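Sewing on buttons so they stay on

I've sewn on the same coat button three times this winter, so I finally asked my neighbour Homa to show me what I was doing wrong. Quite a lot, as it happens! She used to do alterations and she winced at my knots.

First, the thread. I was cutting a great long piece to save re-threading, and it tangled every time. Homa cuts hers at 34 cm and starts again if she runs out. She also pulls it over a stub of candle (beeswax if you've got it, I haven't) and it slides through thick cloth much better.

Then the knot. I always did one big lump and hoped. She ties a small one, snugs it right down against the fabric, then ties a second on top, going the other way round so it lies flat. Pull slowly, and don't yank.

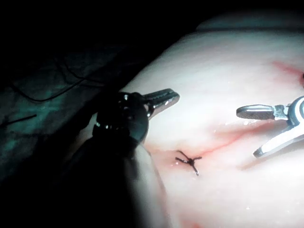

Leave yourself a decent tail before you snip, too. I used to trim mine right back to look neat, and off they'd come in the wash. Now I run the tail under a few threads on the wrong side and cut it there.

For anything fiddly I've started using tweezers to pull the last loop through, which is a blessing with my fingers and a dark lining. Do it by the window before tea, or drag a lamp over.

Oh, and for coats, lay a matchstick across the top of the button while you sew. Slide it out, wind the thread round underneath, and you've got a little stalk so the cloth doesn't bunch up. My green one has been on since July.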